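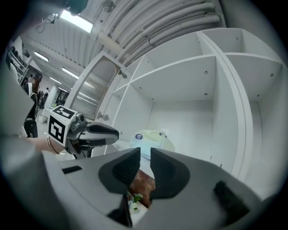
Flollton Parish Allotments Office
7 July 2023

1/ The water supply at the Leitão Road allotment site will change over from the old tank system to metered standpipes this month. The posts below set out what plot holders need to know. Please read to the end before contacting the office.

2/ The site has 43 plots. Until now all of them have drawn from the shared dip tanks beside the main path. The tanks leak at the joints, and the last repair held for less than one season. The parish council agreed in the spring that no further money should be spent on them.

3/ There will be 5 new standpipes. Each has a brass tap, a drain and a hard standing wide enough for two watering cans. Their positions are marked on the plan in the noticeboard at the lower gate. The plan replaces the one sent out with the rent letters, which showed the fourth standpipe on the wrong side of the hedge.

4/ The cost of the work is £1,194, met in full from the site reserve. Rents will not rise this year as a result. The rent for next year will be set in November in the usual way, and plot holders will be told in writing.

5/ Hoses. The rule has been the subject of several letters. A hose may be used to fill a water butt. It may not be left running on a bed, and it may not be left attached to a standpipe when the plot holder is away from the tap. Sprinklers of any kind remain forbidden.

6/ When others are waiting, please keep to 20 minutes at the tap. A plot holder with several butts to fill should let the next person in the queue go ahead and then return.

7/ The dip tanks will be drained once all the standpipes have been tested. Anyone who would like an old tank for use as a raised bed may put their name on the list at the office. Tanks will be offered in the order of the list. They are heavy, and the office cannot deliver them to plots.

8/ Plots at the top of the site, next to the Olix footpath, will have the longest walk to a tap. We have looked again at the levels and the pressure there is too low for a further standpipe. Holders of these plots may keep one extra water butt each without asking for permission. It must stand on a firm base and have a lid.

9/ A reminder on rainwater. Guttering on sheds is welcome and needs no consent, provided the shed itself was approved. Downpipes must not empty on to a path or a neighbouring plot. Two paths were badly worn last winter in this way.

10/ The contractor, Irar, will need the main path clear while the trench is open. Barrows, canes, compost sacks and so on should be moved back inside plot boundaries. Items left on the path will be taken to the compound behind the toilet block, where they may be collected.

11/ Several of you have asked whether the meter readings will be published. They will. A monthly figure for the whole site will be put up in the noticeboard. Use by single plots will not be recorded.

12/ Questions may be sent in writing to the office or left in the box at the lower gate. Replies to these posts are not read every day. The office counter is open in the mornings only until the end of the month.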